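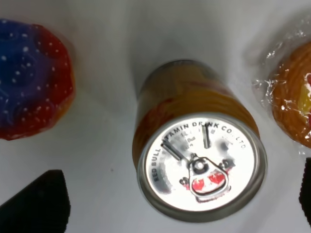 4.2 Approach from above with a wrist camera

The overhead camera gives a coarse position for each item on the table, but its error grows toward the corners of the workspace. We therefore hand control to the wrist camera for the last part of every approach. The policy, which we call Trikside, takes the current wrist view and the gripper opening and returns a small motion of the arm. It does not use a depth image.

Figure 4. Wrist view during an approach to an upright beverage can. The two black gripper fingers are at the lower left corner and the right edge; a film-wrapped item and a speckled item stand farther back.

Cans were the hardest class in our first trials. Seen from nearly straight above, a can shows mostly its lid, and the metal rim and tab return strong highlights that shift as the arm moves. The printed body, which carries most of the color, takes up less of the view and is often blurred. A policy trained only on side views tended to center on the brightest part of the lid – usually a spot on the rim – and closed with one finger touching early.

We made two changes. First, we added 1,000 approach clips recorded over cluttered white surfaces, with neighboring items left in place. Second, we trained the network to predict the center of the rim as a side output. The label comes from an ellipse fitted to the outer edge of the lid, so the lettering and the tab have no effect on it. Keegan Trevaskis checked the fits by hand and removed those where the ellipse had locked onto the inner edge.

Wrapped items need separate treatment. Clear film has loose edges that spread past the item itself, and an outline-based label then comes out too wide. For these we kept the grasp label from the Kereama set and did not use the side output at all.

All approaches in this section stop before the fingers close. Grasp closure and lifting are covered in Section 4.3, where we also compare Trikside with the Rastwood baseline on the same item layouts.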